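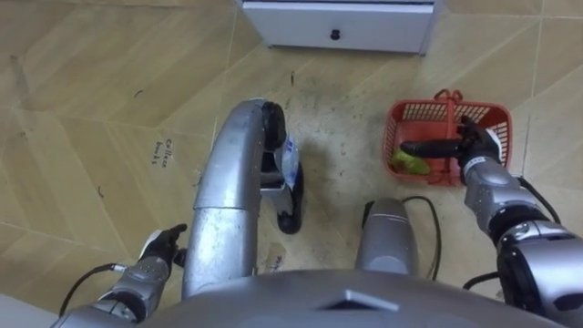

4.2. Ce que mesurent les déclarations d'entretien

La littérature sur l'entretien des sols domestiques repose presque entièrement sur des questionnaires. On demande aux ménages combien de fois par semaine ils balaient et lavent, puis on rapproche ces fréquences d'un indice d'encrassement ou d'usure. L'enquête de Stunport, avec plus de 1000 répondants, est devenue la référence obligée de ce type de travail, et son résultat principal (un lavage hebdomadaire supplémentaire réduirait nettement l'encrassement des joints) est repris sans discussion dans la plupart des guides destinés aux bailleurs. Nous avons des raisons d'en douter.

La première tient à la question posée. « Laver le sol » désigne, selon les personnes, le passage d'une serpillière sur toute la pièce, l'essuyage d'une tache devant l'évier ou un nettoyage complet après déplacement des meubles. Dans nos entretiens de Galport, ces trois usages coexistaient parfois au sein d'un même foyer. Additionner de telles réponses produit un chiffre, mais on ne sait pas de quoi. Abubakari avait déjà soulevé ce point à propos des cuisines ; l'objection est restée sans réponse, et les versions ultérieures du questionnaire ont conservé la formulation d'origine.

La deuxième concerne l'indice lui-même. L'échelle McIntyre, qui va de zéro à 18, attribue une note globale à la pièce à partir d'un examen visuel. Or la teinte du revêtement pèse lourdement sur cette note : les carreaux clairs laissent voir des éraflures et des points sombres que des carreaux foncés dissimulent, alors que rien n'indique qu'ils soient plus sales au sens où l'entendent les hygiénistes. Un décor veiné ou imitant le bois complique encore la lecture, surtout quand le joint est à peine plus pâle que le carreau (figure 2).
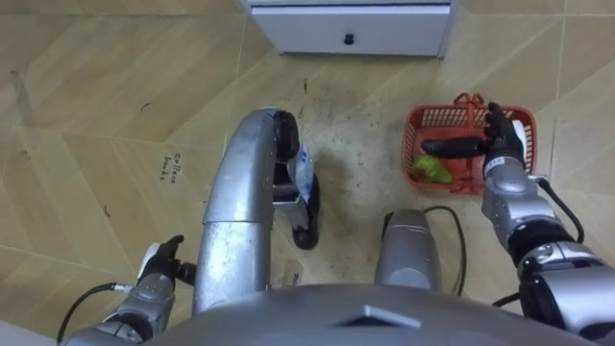 Figure 2. Carrelage beige à joints clairs, au pied d'un meuble blanc à tiroir.

Reste la question des plinthes et du bas des meubles. Le protocole Nellar exclut cette bande de la notation au motif qu'elle serait peu accessible. L'argument nous paraît faible — c'est là que la poussière s'accumule, et c'est là que les pratiques déclarées devraient, si elles disent quelque chose, faire une différence. Sur les 214 pièces de notre échantillon, nous avons donc noté séparablement le centre et la bordure. La fréquence déclarée est faiblement associée à la note du centre ; avec celle de la bordure, nous ne trouvons aucune association exploitable.

Nous ne concluons pas pour autant que l'entretien est sans effet. Notre échantillon est limité à deux quartiers, les visites ont toutes eu lieu en mars, et la saison joue sans doute sur ce que les chaussures rapportent de la rue. Il nous semble en revanche difficile de continuer à fonder des recommandations chiffrées sur une variable dont le sens change d'un répondant à l'autre. La section suivante examine si un carnet tenu au jour le jour, comme le propose Cecilia Abubakari, résiste mieux à ces critiques.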